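30/08/2019

Open day at the Moltusell lab. Arrived before the doors, parked behind the loading dock, signed in, was handed a visitor number (169) and a pair of safety glasses that fogged. Lachlan Tapsell ran the tour. Eight of us in the group, mostly from packaging firms, plus Lorena Vergara from our own maintenance side, who had read the handout in advance and marked it up.

First stop was a conveyor sorter, running a Heltix vision package. I have seen this one before, in May, at a different site, and it has not changed much. Throughput was quoted without a reject rate. I asked for the reject rate and was told it would be mailed. Wrote down the lighting arrangement, which is better than ours: two bars, crossed, no hood.

Second stop was the one I came for. Picking blocks out of a bin with a single arm and a slim gripper. The blocks are plain rectangles, red and green, lying on the bin floor, some of them touching. Touching is the hard part. A gripper that fits easily around a loose block has no room to open when the next block is flush against it, and most of the systems I have been shown this year avoid the problem by shaking the bin. Genji Sakamoto, who wrote the planner, does not shake. His version ranks the candidate grasps by finger clearance first and by distance from the wall second. I asked why not the other way around. He said wall contacts trip the force limit and stop the arm, which is annoying but cheap, while a bad finger entry moves the neighbors and the old plan is then worthless.

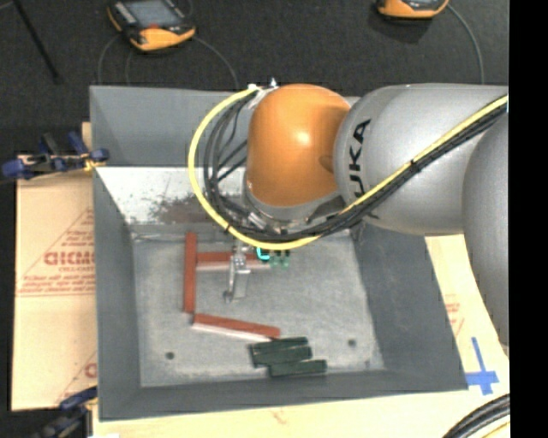 My own interest was in the cable routing. On our cell the loop at the wrist is too short, and the arm faults on the last joint when it turns far enough to reach the corners. Theirs is left long, well clear of the wrist on one side, and tied back on the link. Lorena's objection was that a long loop will sooner or later drag on something. Sakamoto agreed and said they limit the wrist rotation in software, per bin. I want the numbers for that. He wrote his address on the back of my handout.

Other notes from the stop. The bin is clamped down at the side, no fixture. Floor of it is well worn. Sloped walls, so the approach angle near the edge has to be worked out separately -- we ignored this on the Innes job and paid for it. Calibration is redone every morning and takes seven minutes by his account. I did not see it done.

Damián Tapia asked about cycle time and got a long answer with no number in it. Zulema Villalba asked about shiny parts and got a short one: not yet.

Third stop, a palletizer behind glass. Skipped most of it to go back and sketch the clamp positions. Coffee was in the corridor. The Prurkell rep found me there and talked about suction cups until the group came out.

To do:
Write to Sakamoto re wrist limits.
Measure our cable loop, fully extended and at the corner pose.
Ask Lorena for her marked-up handout before she files it.
Chase the reject rate.

Home late. Traffic on the bridge, one lane closed. Left the safety glasses on the passenger seat, will have to mail them back.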